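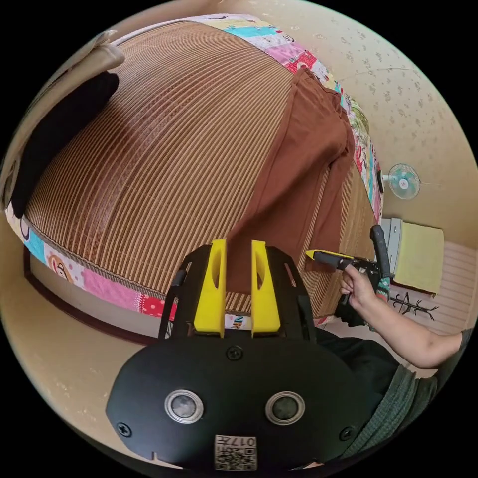
Attachment 1: wrist view from unit 017, a folded brown garment on the ribbed mat.

Ticket: Pose tracking drifts on striped mat, left and right streams disagree
Project: Gisley
Opened by: Iresha Dewan
Assigned to: Odair Queiroz
Status: Resolved

Iresha Dewan
Tracking on 017 slides sideways during slow moves close to the bed. The replay in Akanda shows the gripper path shifting along the ribs of the mat while the other gripper's path stays put. Over the patchwork border it locks on again and the path jumps back. The jump is up to 20 mm. Sessions over plain sheets look fine. I restarted the tracker and reloaded the lens calibration, no change.

Odair Queiroz
Can you send the tracker log and the config for both units? Also the build number of the replay tool.

Iresha Dewan
Uploaded. Replay tool is build 16. Both units run the same config except for the feature limit, which is 3000 on 017 and default on the other.

Odair Queiroz
Found it. With the limit that high, the detector fills up on the mat ribs. They all look alike, so the matcher picks the neighboring rib and the solver accepts it – the error along the stripe direction is small enough to pass the outlier check. The border patches have distinct shapes and colors, so matches there are good, but they get outvoted.

Please try:
1. Set the feature limit back to default.
2. Turn on grid bucketing so one area can't take all the points.
3. Set the match ratio test to strict.
4. Re-run the tracker on the saved video. No need to record again.

Iresha Dewan
Steps 1 and 2 removed most of the slide. Step 3 removed the jumps. One clip still loses tracking when the gripper is right down on the fabric, but it recovers and the replay marks the gap correctly.

Kanokwan Khunthong
I merged bucketing into the default config. The tracker now prints a warning if the feature limit differs between paired units.

Odair Queiroz
Closing. The lost tracking near fabric has its own ticket – please add the clip there.

Gisley Support | Contact the tracking team | © 2023 Gisley | Back to top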